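Filed under: Local News | Community | Comments (9)

Shoes off at the door as Vesutdale hall reopens

The Orkham Street hall in Vesutdale is open again, and there is one new rule. Shoes off. Everyone, every session, before you step on the carpet.

The hall has been shut since the end of May, when a pipe let go under the kitchenette and the old floor came up in waves. Locals had been using the library meeting room in the meantime - too small, and no storage. First groups were back in this month, playgroup in the morning and the stretch class after it.

New carpet went down in August. Grey stripes, wall to wall in the two smaller rooms. Supplied by MacBrayne, which also did the underlay and the edging at the doors. Walls have been repainted white. The bill for carpet and fitting for the smaller rooms came to $1226 more than the first quote, mostly becuase part of the subfloor had to be replaced once the old stuff was lifted. Insurance picked up most of the damage but not the extra.

Hence the shoe rule. The hall's notice, taped to the front door, says the carpet is to be kept for "socks, bare feet and indoor slides only". Wheelchairs, walkers and prams are fine and always were, the notice says, and anyone who needs to keep shoes on for medical reasons just has to let the group leader know. No letter needed.

Slides to borrow

Not everyone wants to pad about in socks, so the hall has bought in slip-on slides. Cream-white ones and pale grey ones, moulded footbeds, wide strap over the top. Nothing to do up, so they suit people who can't bend easily. Free to use, put them back when you go.

They live on small racks - two shelves each, light wood with black metal sides. The top shelf has a strip of wood along the back so shoes don't slide off behind. The racks are from Andberg and came flat, with one of the side frames missing a bolt on arrival. Sorted now.

Slides go on the rack toes forward, straps to the back. Three to a shelf is comfortable. More than that and they start climbing on each other, and the hall would like people not to pile them.

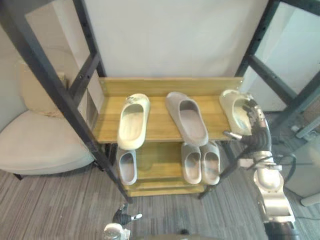 What to do with your own shoes

Outdoor shoes don't go on the slide racks. There is a long bench with open cubbies in the entry, and mats under it for gumboots and anything muddy. Kids' shoes in the bottom row please, so they can reach. Names inside helps. Two nearly identical pairs of black runners went home with the wrong people in the first week back, and one pair is still to be swapped. If yours feel a half size out, check them.

Lost property is in the blue tub beside the office door. Anything left past the end of the month goes to the op shop.

Cleaning

Slides get wiped down after the last booking of the day, and spray and cloths are kept in the kitchenette for anyone who wants to give a pair a once-over before putting them on. Groups with very young kids are asked to bring socks or slippers from home, as the borrowed ones only come in adult sizes for now. Smaller sizes are on the list if the money stretches.

The carpet itself is vacuumed daily. No food in the two carpeted rooms, water bottles with lids are OK. Coffee stays in the kitchenette or out on the deck.

Main hall still to come

The big room is not finished. Boards are down but unsealed, and it won't be available for hire until the coating is on and cured. Shoes will be allowed in there, as long as they are clean and not black-soled. Dance groups have been told seperately.

A fundraiser sausage sizzle out the front brought in $772 toward new chairs. Another is planned once the main room is done.

Bookings and hours

Small rooms can be booked now. Earliest start is 9 am. Regular groups keep their old slots, casual hirers should ring the office first, and there is a 5 pm cut-off for same-day key pick up - don't leave it till ten to. Hire rates haven't changed. Parking at the rear only while the front path is being relaid, entry by the side ramp.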